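Print this page | E-mail this page
Notebooks > Cekell > Bimanual folding > Planner log

May 9, 2022

Grasp proposals still bad on red. Yesterday I blamed the depth filter. Today I dumped the wrist stream next to the mask output and the problem is in segmentation: the mask stops at seams. Anything that looks like a pocket edge or panel line gets treated as a garment boundary, and then the Tondden planner picks a point on the inside of it.
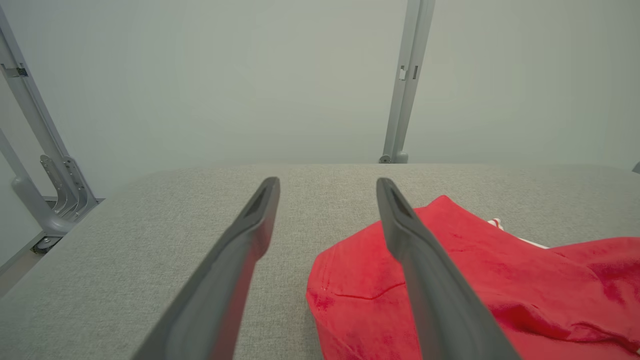 Wrist view, gripper open, right fingertip over the edge of the red cloth. Curved seam on the left part of the cloth.

Raised the merge threshold from 600 to 1000 (units are whatever Czarnecka left in the config, never documented). Seam splits mostly gone in replay. Side effect: small white trim pieces now get swallowed or dropped depending on the fold. Replayed 38 saved grasps, 2 came back with no proposal at all. Both had the trim folded under. Left the threshold at 1000 for now.

Second thing, arm assignment. The head view gives both arms a cost for each candidate point and the lower one wins. With a bunched shirt the costs come out nearly equal and the assignment flips between cycles, so neither arm commits. Added a hold: once an arm is assigned it keeps the point until the cost gap is clearly the other way. Needs a proper number, currently a guess.

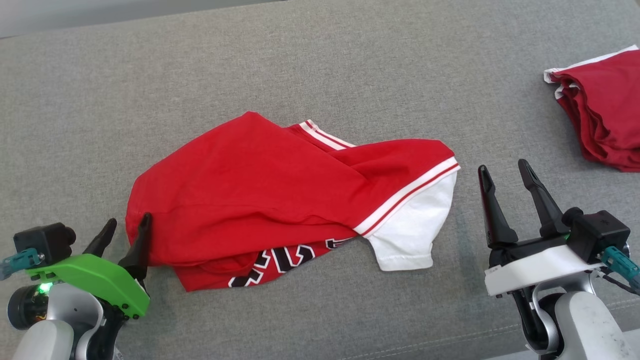

Head view. Left fingertip at the edge of the shirt, right gripper open near the white sleeve. Folded red garment at upper right.

Also need an exclusion region for finished items. The mask has no idea that a folded garment is done, so same-color cloth at the back of the surface still gets candidates. Sundelar branch has a polygon tool for this, check if it merges cleanly.

To do:
- log mask area per cycle
- trim as its own class?
- ask about the November calibration file, wrist offset looks stale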